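Whole sign or Placidus for a late Leo rising?

votus_moon
13 May 2018
My ascendant is at 28 Leo. In Placidus my Sun is in the 2nd house, in whole sign it moves to the 3rd. Which one do I read? I paid 80 dollars for a reading and she used Placidus without asking.

Aigner
Whole sign. With a late degree rising, most of your first house in Placidus is Virgo anyway, and people end up reading the wrong sign for themselves. 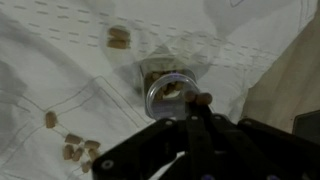 Pellets and the jar, on the bedspread.

multine
Disagree. I've done more than 200 charts and Placidus gives better timing for transits. Whole sign is fine for general character, but I wouldn't use it for dates.

Aigner
Better timing how? Saturn went into Capricorn for everyone at the same moment. The cusps are where you get the arguments.

multine
Saturn crossed my Placidus 6th cusp in January and I changed jobs that month. Whole sign had it there long before.
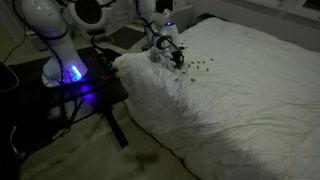
One case isn't proof, I know that. I've seen the same with clients though, mostly with the slow planets.

votus_moon
So should I ask for a second reading or not? Aitana Collado's book says to try both for a year.

zesport
Check your birth time first. If it's off by a few minutes you could be Virgo rising and none of this applies.

votus_moon
It's from the birth certificate, 6:40 am.

zesport
Rounded, probably. Ask your mother.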